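Home | Places | Regions | Trades | Index

Mellmont

17 Apr 2026 | By Kári Egilsson

Print this article | E-mail this article

Mellmont is a walled hill town and former quarrying centre on the north bank of the Jarus, 16 km upstream of the port of Ridley. The old quarter occupies a limestone spur and is entered by two gates. Its streets are stepped and closed to motor vehicles. A funicular connects the lower station with Abreu Square, the principal point of arrival for travellers.

The town wall is built of grey limestone in regular courses, repaired in brick on the river side. Sections near the east gate were dismantled for harbour works at Ridley and have not been rebuilt.
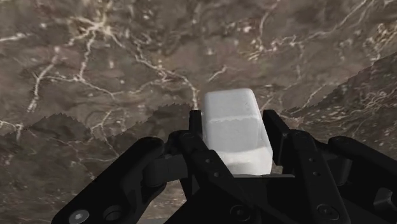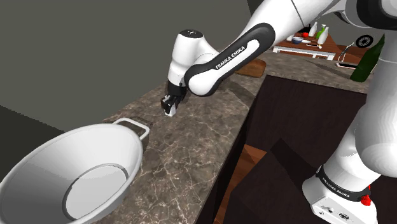

Decorative stone was Mellmont's main export until the lower quarries flooded. The beds yielded a brown marble used for church floors, window sills and shop counters, and offcuts were sold locally as paving. Stone with pale veining on a brown ground, the pattern seen behind the white block in the first picture, was graded separately by the Mellmont yards and priced according to the continuity of the vein. Slabs were sawn at the riverside mill and moved downstream by barge.

The mill now houses the town museum, which has a capacity of 50 visitors per guided tour. Its catalogue, reorganised in 2000, covers tools, pattern books and sample slabs. The upper quarry is open to walkers from March, weather permitting. The path is unsealed and has no handrail beyond the second terrace.

See also: Jarus (river); Ridley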